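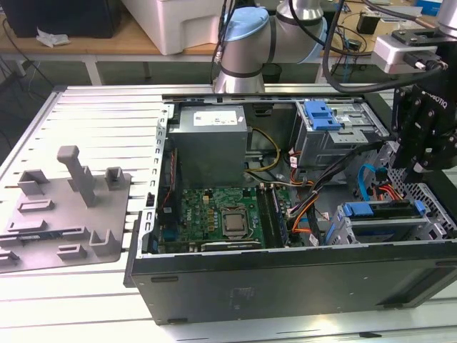 Teaching by hand, second week

22 January 2018

I have spent most of my time on the computer job. The arm has to take parts out of an old desktop tower and put them in a fixture next to it, and before it can learn any of that, I have to show it. So far I have recorded 70 runs by remote control and 19 by pushing the arm along myself.

Pushing it by hand is quicker for the big moves. You feel the weight of the thing and you stop before you hit the case. The trouble is that my own pull shows up in the force readings, so for anything tight I go back to the remote.

The memory modules are the worst. They need a straight lift, and if I drift by a few millimetres at the controller the fingers catch on the slot. The hard drive is easier to grip, but it is heavier and I tend to rush it. In the fixture it stands on end with its label showing, beside the tall grey post, and I aim to leave it the same way up every time.

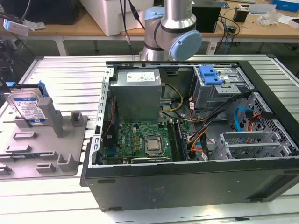

What I changed

I slowed the controller to a third of its old speed. Runs now take some 3 minutes each – dull, but I throw fewer away. I also stop recording between parts, so a bad drive doesn't spoil a good memory module.

Next I want to try the power cables, which bend differently every time. I would like that working by August.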